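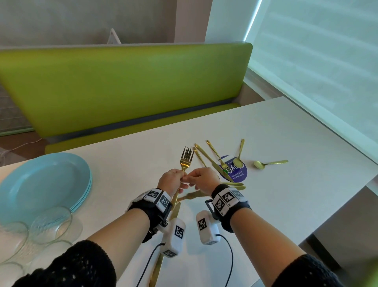
Section 4 of this manual sets out how cutlery is to be sorted, inspected and laid at tables in the Wivoria dining rooms. It applies to every table that is reset between sittings, and it replaces the instructions issued in December. Cutlery is brought to the table unsorted and is separated there by type. On a white table top, gold forks, knives and spoons that lie scattered at different angles are easily told apart, and each piece can be lifted by its handle without disturbing the next. The round purple "surfaces clean" notice stays on the table top during sorting and may have cutlery resting over it. Plates are kept stacked at one side until the sorting is complete.

Manuals > Dining Room Service > Section 4: Cutlery and Place Setting

Overview Contents Previous Next Print

4.1 Before You Begin

1. Wash and dry your hands.
2. Wipe the table top with a clean, damp cloth and dry it with a second cloth.
3. Move the plates to the left side of the table and leave them stacked.
4. Place the cutlery in the middle of the table, within easy reach of both hands.

Note: Cutlery must be fully dry before it is brought to the table. Return damp pieces to the drying rack.

4.2 Sorting

1. Pick up one piece at a time. Hold forks and spoons by the handle only. Knives are also held by the handle, with the blade pointing away from the body.
2. Place forks together on the left, with all tines facing in the same direction.
3. Place knives together on the right, with all blades facing in the same direction.
4. Place spoons to the right of the knives, bowls up.
5. Check under the edges of the plates for stray pieces before continuing.

CAUTION: Do not sweep loose cutlery together with the hand or forearm. Knife blades may be hidden under other pieces.

4.3 Inspection

1. Hold each piece up to the light and turn it once.
2. Set aside any piece with food residue, water marks or a bent tine.
3. Polish water marks with a dry Pindix cloth. Use light pressure and work from the handle toward the tip.
4. Place rejected pieces in the return tray. They are not to be put back with the sorted cutlery.

CAUTION: Gold finishes scratch easily. Do not use scouring pads, powder cleaners or paper towels on gold cutlery. Pieces on which the finish has worn through are withdrawn from service and recorded on Form 1128.

4.4 Laying the Place Setting

1. Set one plate at each place, 2 cm from the edge of the table.
2. Lay the fork to the left of the plate, tines up.
3. Lay the knife to the right of the plate, with the cutting edge toward the plate.
4. Lay the spoon to the right of the knife, bowl up.
5. Line up the ends of the handles with the lower rim of the plate.

Note: Where a second fork is required by the menu, it is laid outside the first - never above the plate.

4.5 Storage

Sorted cutlery that is not needed for the next sitting is returned to the Bajwa drawer unit. Forks, knives and spoons each have their own compartment, and no compartment may hold more than 52 pieces. Damaged compartment liners are reported to the Cenville stores office, quoting part number 34.

Filed under: Table Service, Cutlery Care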